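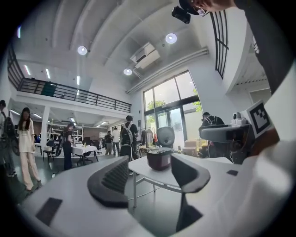

Chapter 4
Setting Up a Table in a Large Room

Most books on kitchen planning begin with a kitchen. The walls are drawn in, the sink is under a window, and the reader is asked to think about where the refrigerator should go. A good deal of real cooking, serving and demonstrating takes place somewhere else, on a table that was carried into a room meant for other things. This chapter is about that table and what goes on it. It is also about the advice people are given before they start, much of which we think is poor.

Look at the photograph that opens the chapter and leave the furniture for a moment. The hall is large and bright, with a high white vaulted ceiling, round recessed lights, and long linear lights over the mezzanine. Rooms like this get praised in brochures for being "flexible." The word deserves some suspicion. A large open hall is flexible in the sense that a field is flexible. You can put a table almost anywhere, and wherever you put it you will have to work out light, power, water, and the path people take around it. A cramped kitchen has settled most of those questions for you, maybe badly, but at least they're settled.

What the chapter covers

Section 4.1 deals with the table itself: height, legs, and how much weight it should be trusted with. Section 4.2 is on pots and how they sit. Section 4.3 takes up small appliances and the claims made for them. Section 4.4 looks at overhead light in tall rooms, and why readings taken at the door tell you very little about the work surface.

Students who used Chapter 3 will have a floor plan of their own by now. Keep it handy. Some of what you drew will probably need to be redrawn.

The table

A white table with thin metal legs, like the one in the photograph, is a common choice for halls. It looks light and it photographs well, and planners like it for both reasons. Neither tells you if it is steady. Thin legs can be perfectly sound, and thick ones can wobble. The usual advice is to "choose a sturdy table," which helps no one who is standing in a storage room with whatever tables the building owns.

A better habit is to test the table you have. Set it where it will stand during the work, since floors vary. Put both palms flat near one corner and lean. Do the same at the other corners. Then push sideways at the edge, as a hip would in passing. If the top sways when pushed, it should not hold anything hot or full, whatever the label says. We mention labels because the Tornell planning sheets, which many schools still hand out, tell students to copy the load rating from the underside and move on. A load rating describes weight resting quietly on a table. It has little to say about someone stirring.

The pot

Pots raise a question that sounds too simple for a textbook: where should the pot go? The standard answer is the middle. The middle keeps it away from edges, and for a pot being looked at or stored between uses that answer is fine. It is less good for a pot being worked from. A tall rim in the middle of a deep table makes a short cook lean over it with a raised elbow, and a ladle carried back across the surface drips the whole way.

Color is another matter on which confident advice is given. A dark pot, such as the maroon one here, is said to be a poor choice for demonstrations on the grounds that people can't see into it. We have not found this to be much of a problem. From a few steps back, people can't see into a pale pot either. What a dark pot on a white table does well is show its outline, so that a person walking up notices it is there. Whether that outweighs the dim interior depends on the task, and you should be wary of any rule that claims to cover both.

Things that stand behind other things

Behind the pot in the photograph is a gray round appliance with a domed, slotted face. It might be a fan or the housing of a cooker, and we will leave the matter open. The point for planning is that the two would call for quite different treatment. A fan wants clear space in front of it and does its work badly with a pot in the way. A cooker needs clear space for reasons of heat, and the space has to be kept. On a plan drawn from above, both come out as the same circle.

This is our main complaint about plans drawn from above. They are tidy, and they make every layout look as if it has been thought through. The Starnora method, which asks students to cut paper shapes and slide them around a grid, has the same weakness. The shapes have no height, no front and no back. Students finish the exercise pleased with an arrangement in which one object blocks another completely.

Add a side view to every plan. It can be rough. Mark which way each appliance faces, and write its name beside it in full.

A case to keep in mind

The Karimi building in Guvlow is used several times in this chapter. Its hall has a floor of 1,205 square feet and is let out for meals and classes. The owners' handbook says it can seat up to 93 people "in comfort." We ask you to hold off on believing that figure until Section 4.4, when you will place the serving tables, draw the walkways, and see how many chairs are left. The handbook does not say whether anyone did this before it was printed.

Before you read on

Go to the largest room you are allowed to use and set up a single table. Put 2 objects on it, one tall and one low. Walk a full circle around the table and note each place where one object hides the other. Then sit down at the spot where you would expect a guest to sit, and note what you can see from there.

Write your notes before reading Section 4.1. If they disagree with the text, keep them, and bring them back out at the review exercises in July.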